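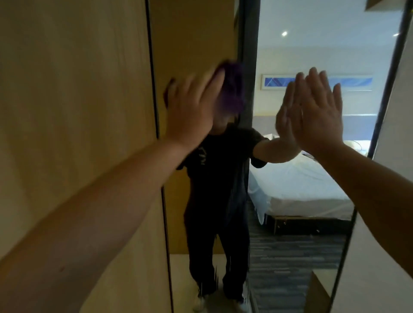
Ákos Pálfi asks how many clips we had to collect before Siketti would pick up a cloth, and whether a school club could do the same with one arm and no budget to speak of. The answer to the first part is 1,000, which took us from October to the spring. The second part depends on how patient your members are.

Jellero student robotics club: mirrors and soft things

Jellero is the robotics club for the lower years. We have been working on household jobs for the Nustinine student contest, in the bedroom category. Entrants' robots have to handle fabric, move small objects and cope with a room they have not been in before. Our robot is called Siketti and has two arms. The recording and labelling program is called Pop. It was written by last year's members and still has their menu colours.

Most of this year's work has been showing rather than programming. One of us does a job by hand with a camera at head height, and the clips are sorted and used to train the robot. The photos on this page come from the head view, so you get arms and hands and not much of anyone's face.

Mirror work. Left hand high on the glass, right palm against its own reflection. Black T-shirt, black trousers, white trainers, with the bed and the blue artwork in the room behind.

Mirrors were Ecaterina Văduva's subject. Pop draws a marker on every hand it finds, and in our early clips it drew markers on the reflected hands as well. If you train on that, the robot is being told that it has four hands. Ecaterina tried a few ways round it. The one we kept is simple: hands are followed from the bottom and side edges of the view, and anything that doesn't connect back to an edge through a forearm is labelled as a reflection. It goes wrong when a real hand and a reflected one meet at the glass, so those clips are checked by a person.

We also label the mirror itself now. It is a dull job and takes a long time, as people forget that a dark window or a shiny tap will do the same thing on a smaller scale.

Soft items. We split the fabric jobs into seven types, going from flat cloths on a table up to crumpled things picked up from low down. The low ones are hard for Siketti. The arms have to reach forward and down, the elbows come close to the furniture, and the cloth tends to be partly hidden by the fingers holding it. Our rule for whoever is recording is to keep both hands in view and to move at a normal speed. New members go much too slowly and the clips look like nothing a person would do.
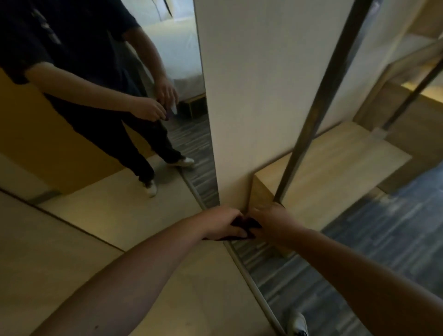
Siketti also needs both grippers to agree on which edge they are holding. For a long time the left one closed first and pulled, and the right one closed on air. We now wait for both to report contact before either of them lifts. It costs a little time in each run, but the contest marks on finished jobs and not on speed, so we have left it in.

Labels and tags were a separate problem. Anything small, pale and stuck to the fabric gets read by Pop as a fingertip. We have added a tag class, and the last 100 clips were relabelled with it by hand. The rest will be done when there is time.

Where we are now. Flat cloths are fine. Folded cloths are fine if they start folded. Crumpled cloths on the floor work on some days and not on others, and we haven't found out what the difference is. Lighting is the first suspect, and the second is a loose screw in the right wrist that has been tightened more than once.

Next year's team will need to sort out the carpet. All our practice at school was done on a plain hard floor, and Siketti's depth readings get worse over stripes. Ecaterina has started a short set of notes on this, kept in the Pop folder with the labelling guide.

For anyone thinking of joining, you don't need to know any programming to start. Recording and checking come first, and most members do a term of that before touching the arms. Long hair needs to be tied back when Siketti is switched on. The club shows its work to families on 18th June, and sign-up sheets will be on the table by the door.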